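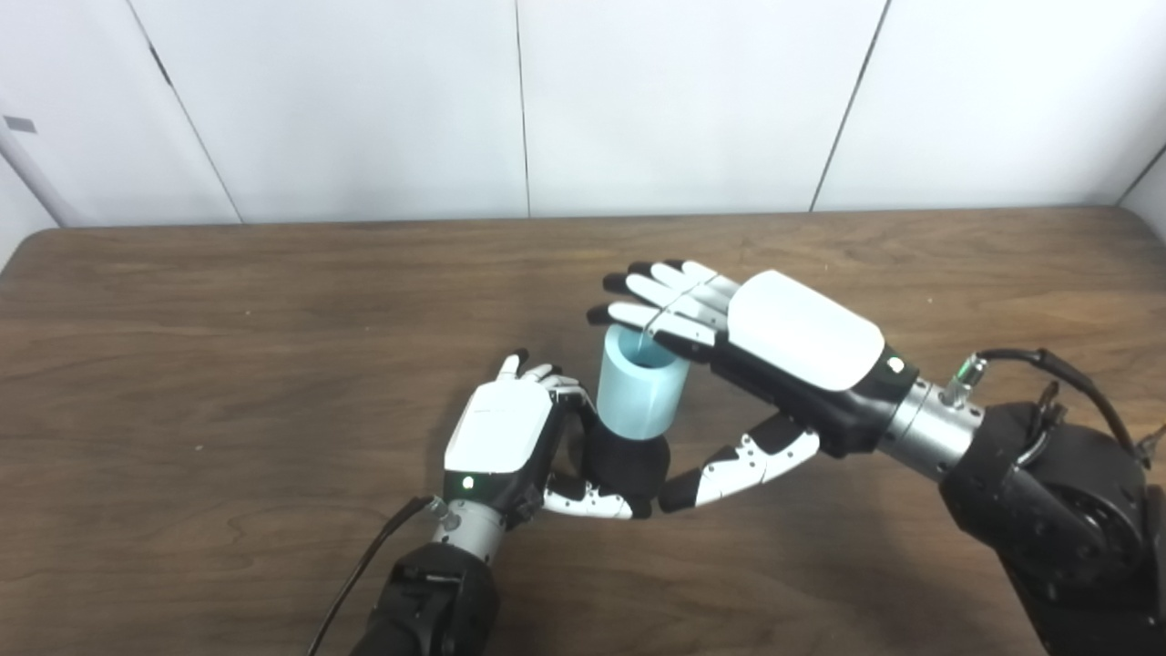 Both hands at the blue cup, teleoperated.

**Two-handed pouring task: when should the second hand let go?**

Posted by Angeliki Bakalis, April 17, 2025

Hello all. I am recording demonstrations for a task with two hands: the left hand takes the dark vessel and keeps it steady on the table, the right hand takes the light blue cup, brings it over and tips it. I control the arms remotely with gloves, and I use Tranell for the recording. We have no real liquid yet, I only make the movement.

So far I have 31 demonstrations which I consider good. The policy learns the left hand well. The right hand is the problem. It tips the cup too early, sometimes when it is still far from the vessel, and then it continues as if everything is fine.

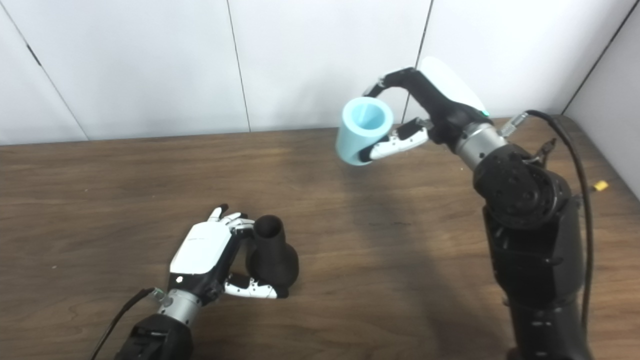
I have checked the time stamps of both arms and they agree. My grip is not the same in each recording, because my own thumb gets tired and I close the glove differently. Could this be the reason? Or do I simply need more demonstrations? I would prefer not to record for another week if it does not help.

**Bogumił Dudek**

I had a very similar trouble in September with a task for stacking bowls. I do not think the grip is your main cause. Please look at how you move the cup before you tip it. Many people, when they operate from a distance, begin to turn the wrist while the arm is still travelling, because it feels natural. The policy then cannot learn which position belongs to the turning.

What helped me was to make the movement in separate parts. Lift the cup upright, carry it upright, stop for a moment near the vessel, and only after this turn the wrist. The stop should be short. If you wait 3 seconds, the policy may learn to wait also, and it can stay there for ever.

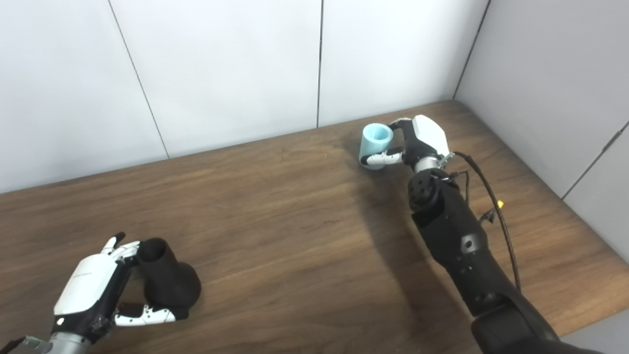
I would also change the starting place of the cup between recordings, sometimes far from the vessel and sometimes near. Keep the vessel where it is for the first set, and move it later. You can throw away the recordings where the turn begins early. I deleted almost half of mine and the result was better than before.

About the thumb: make a break after every few recordings. It is boring advice, but I can see in my own data when I was tired.

**Rathjen_3341**

just record more. 31 is nothing

**Angeliki Bakalis**

Thank you both. I looked again and in many recordings I really start to turn during the carrying, I did not notice it. I will record a new set with the stop and write here how it goes.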